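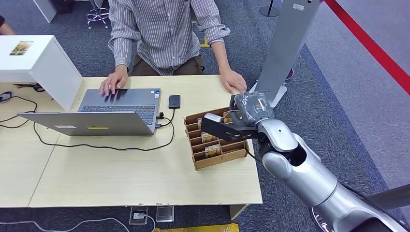
Photo: Nilsuwan / Trutstead Monthly

September
By Boonmee Chareonsuk

The letter from the landlord came at 4 p.m. and by dinner the whole of Havmont had read it. Rent up $340 a month. New leases, sign or go.

Havmont is a brick building on the north side of Nollgate, four floors, a laundry room that floods. 25 apartments. People have raised kids in it, then watched those kids move out to places with dishwashers. Not fancy. But the bus stops right outside and the grocery store is a five minute walk, and that counts for a lot when you don't drive.

So what do people do when the rent jumps? Mostly they do math. Kitchen table, back of an envelope, then a spreadsheet if somebody in the family is good with those. Cut the phone plan. Cut the second car. Drop the dental. One couple on the third floor had a list going on the fridge with things crossed out and then written back in underneath.

"We got to the dog and stopped," the husband said.

I spent three weeks going in and out of the building. Most evenings, some mornings. The talk in the hallway was always the same at first – who's signing, who's leaving, who has a cousin with a spare room. Then it got more practical. A retired bus driver on two had kept every rent notice since he moved in, in a shoe box, in order. He let people borrow them. You could see the increases go by like a growth chart on a door frame, ten dollars, fifteen, nothing for two years, then twenty. Nothing close to $340.

The tenants wrote back. One letter, signed by most of the building. It took four drafts and a fairly loud argument over the word "demand," which came out, went back in, and came out agian. They asked for the increase to be spread over three years and for the laundry room drain to be fixed first. The owner's office sent a one line reply saying it had recieved the letter.

Then nothing. Two weeks of nothing.

Moving costs money too, which is the part that gets skipped. First month, last month, deposit, a truck. A woman on the ground floor priced a one bedroom across the river and needed more up front than she had saved in her life. The truck alone was $700 once they added the stairs. She stayed. Her sister, same floor, left for a town an hour away and now gets up at 4:30 to make her shift at the bakery.

The school secretary says she has handled more transfer forms this fall than she can remember. Kids switch in the middle of a unit, show up with the wrong math book. She keeps a stack of the old ones in her office to hand out.

When the offer finally came it was $200, not $340, for anybody who signed for two years. No word on the drain. Eighteen households took it. The rest are month to month, or packing, or still at the table with the envelope.

The bus driver signed. He put the new notice in the shoe box, at the back, and asked if I wanted coffee.

Contact the newsroom | © Trutstead Monthly. All rights reserved. | Back to top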